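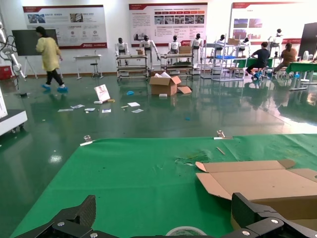
Chapter 3
Packing Stations and Carton Work

A packing station is the fixed place where goods, a carton, and closing materials are brought together. Its central part is the work surface, and the condition of that surface affects every operation treated in this chapter. Most stations are covered with a mat, which protects the table beneath and keeps cartons from sliding while flaps are folded and taped. A mat must lie flat and must not move under load. Small metal clamps along the far edge, as on the green mat shown at the opening of this chapter, hold it to the surface and leave the near edge clear for the worker's arms. The same mat is slightly wrinkled and has a torn patch near the middle. A tear in that position lies in the main working area, where carton bottoms pass over it, and the mat should be listed for replacement at the next inspection.

Section 3.1 deals with the work surface and its coverings. Section 3.2 deals with cartons, both flattened and erected. Section 3.3 deals with tape, fill, and waste.

Terms used in this chapter

Blank: a carton in its flattened state, before the bottom flaps are closed.
Erected carton: a carton with its sides squared and its bottom flaps closed.
Fill: loose or sheet material placed around goods to limit movement.
Debris: paper, offcuts, sticks, and other loose matter not belonging to the current order.

3.1 The Work Surface

3.1.1 Zones. The surface is divided into 2 zones. The working zone extends from the near edge to the limit of the worker's comfortable reach. The holding zone lies beyond it and to either side. Blanks and partly opened cartons are kept in the holding zone until needed. A blank left across both zones reduces the space for folding and should be moved before work begins.

3.1.2 Coverings. Mats are supplied in sheets or cut from a roll. The covering should be cut slightly larger than the area to be protected and trimmed after clamping. Wrinkles are removed by releasing the clamps, drawing the mat toward the near edge, and clamping again. Wrinkles that return after this has been done twice indicate that the mat has stretched.

3.1.3 Service life. In the Nindlow depot study, mats were inspected after every 4000 cartons. Damage was recorded as surface marking, cutting, or tearing. Surface marking did not affect handling and was not treated as a fault. Cuts were repaired if shorter than the width of the tape in use. Torn mats were withdrawn. The Zekosel inspection sheet, reproduced in Appendix B, follows the same grading.

3.1.4 Clearing. The surface is cleared at the start of each shift and again between orders of different types. Loose items are removed by hand first, and the mat is then wiped from the far edge toward the worker. Floor areas next to the station are cleared in the same interval. Paper on a smooth coated floor is a slipping hazard and is collected before any carton is carried across it.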